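Setting up the dining room cell so the arm stops missing by a finger's width

I spent most of March being annoyed at my simulated Franka, so I'm writing down how I set the cell up now, from an empty stage to a first clean pick. It's my third go at this room (I call the project Skustitora, don't ask) and finally the gripper goes where I tell it to!

Start with the base and leave the furniture for later. Load the arm, fix the base link to the world, and write down its position in a text file you won't lose. Everything else gets measured from that one point. My first two versions had the table as the origin, and every time I nudged the table the whole task went sideways with it.

Next bring in the table and check the scale. Mine came from an asset pack in centimeters and loaded as something you could land a plane on. Scale it once, on the root, then apply the scale before you add a collider. Use a plain box for the tabletop collision. I had the full mesh on there for weeks and my objects jittered like they'd had too much coffee.

Now set the home pose. I want the fingers pointing straight down and the hand 330 millimeters above the tabletop, with the elbow well away from its limits. Jog there with the sliders, save the joint values, then reset the stage and load them back. If the arm lurches when you press play, your drive targets are still at zero - copy the home values into the targets too.

Drives are the fussy part. I start stiffness at 600 and damping at 60 on every arm joint, then command a small move and watch the hand. If it rings like a bell, raise the damping a bit. If it sags when it's holding still, raise the stiffness. Do this one joint at a time, shoulder first. The gripper gets its own values, and please don't copy the arm's numbers over, I did and it flung a bowl into the wall.

Then add the objects. Drop them from a tiny height, let them settle, and save those settled poses as the reset state. Do the chairs last and give them colliders as well, or the planner will happily route the elbow through a backrest.

With all that in, run a slow approach: home, hover over the table, stop. Pause it there and orbit all the way round before you try going any lower.

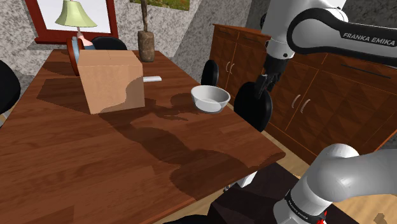

Trilok Kashyap wrote to me after the last version of this page to say the hover check is only worth doing if the physics step matches the control step, and that his own arm drifted low until he set both to 60 per second. He's right, and I've moved that to the top of my own checklist.

Once the hover holds, lower the hand in small steps and compare the commanded height with the reported one at each stop. I reset and repeat the whole run 77 times overnight. If the fingers end up in the same spot every time, save the stage under a new name and leave it alone. Mine's called Partanen, and grasp tuning is what I'm doing with it in May.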